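Clatport Summer Supper Returns in June with 300 Seats and a Lot More Onions

CLATPORT – I'm Kadir Türkmen, I run the kitchen at Canpolat, and I'm very happy to say the Clatport Summer Supper is coming back this June! Same street, same long tables, same silly paper hats if I get my way. We're laying 300 places this time, and every plate of food is going out at pay-what-you-like.

If you came last year you'll remember we ran out of almost everything by 8 p.m. We served 684 plates over the whole evening, counting seconds (and I know who had thirds, you two by the drinks stand). The money left over after we'd paid for the food went to the cooking classes at Tanthorpe Hall, and it bought new stoves and a full set of decent knives. This year's money goes to the same place, and I'd love to see it pay for a second evening class.

Now, the food. I've been changing the menu every few days and driving my own cooks up the wall, but I think we're there. There will be grilled chicken with lemon and a big pot of white beans, burgers for the kids, and a stuffed eggplant I've been making since I was tall enough to see over my mother's counter. Dessert is rice pudding, baked until the top goes dark and blistered. If you don't eat meat, please tell us when you sign up – the eggplant can be made either way and I'd like to get the split right.

I get asked about condiments more than anything else, so let me settle it. Yes, there will be ketchup. I put up a fight for my own pepper sauce and I lost, and I'm fine about it (mostly). Every table gets both, and you can make up your own minds. 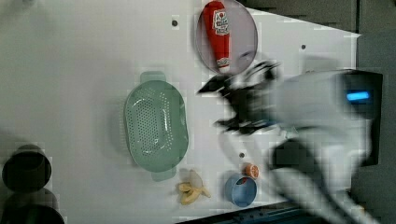 A red squeeze bottle of ketchup on a round plate.

Folks from Maltport are very welcome too! We had a good crowd from over there last summer and they brought a brass band with them, which I hadn't planned for and completely loved. The band has promised to come back and play from 6:30 p.m. until the pudding comes out. If you've got an instrument and you know the tunes, go and stand near the trombones and see what happens.

A few practical things. Doors, or I should say barriers, open at 5 p.m. The road will be closed to cars between the post office and our front door from lunchtime, so please park at Tanthorpe Hall and walk down – it takes a few minutes and it's flat all the way. We've set aside 80 seats with proper backs for anyone who doesn't get along with a bench. Just ask for one when you sign up. Dogs are fine on a leash. If it rains we move into the hall and squeeze up a bit.

We're still looking for people to help set tables and wash up afterward. You don't need any kitchen experience at all. I'll feed you first, before the line starts, and you can take home whatever bread is left. Washing up runs in 2-hour shifts, and the late one is the most fun, in my opinion, as that's when my cousin starts singing.

Sign-up sheets are on the counter at Canpolat and by the front desk at Tanthorpe Hall. Kids don't need their own form, just write them in under yours. And if you have a big stockpot you could lend me for the evening, put your name on the lid and bring it by any morning before 11. I make coffee for everyone who turns up with a pot.

Press contact: Kadir Türkmen, Canpolat, Clatport. Reporters who'd like to taste the menu ahead of time can stop in any afternoon between lunch and dinner, and please come hungry.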